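About Trenbridge

Trenbridge advises schools, clinics and small manufacturers on the purchase of robotic and automated equipment. We do not sell machines, and we accept no commission from those who do. Our clients pay a fixed fee, agreed in writing before work begins.

The firm was established by Vsevolod Antoniuk and Zakhar Kovalchuk, and now employs 9 people. Planning work is led by Lukian Pasichnyk. Most projects start with a review of the tasks a client hopes to automate, followed by a written budget covering purchase, training, spare parts and service.
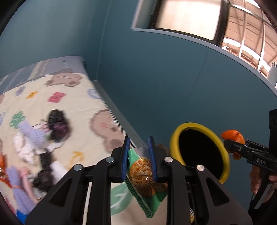
Hand-held grippers at work with a snack bag and an orange fruit.

Small items matter in a budget. Finger pads, fasteners and replacement housings are often left out of the first request and then paid for from operating funds. Our standard planning workbook, Rosser, lists 148 cost lines for this purpose – clients may keep and adapt it after the engagement ends.

We have completed 120 equipment plans to date. For organizations with limited funds, a short review is available at a fixed price of $3000. Requests for the next budget year should reach our office by the end of October.

Inquiries about planning services may be directed to Wichai Saithong, Client Services.

Last updated: Wednesday, May 3, 2023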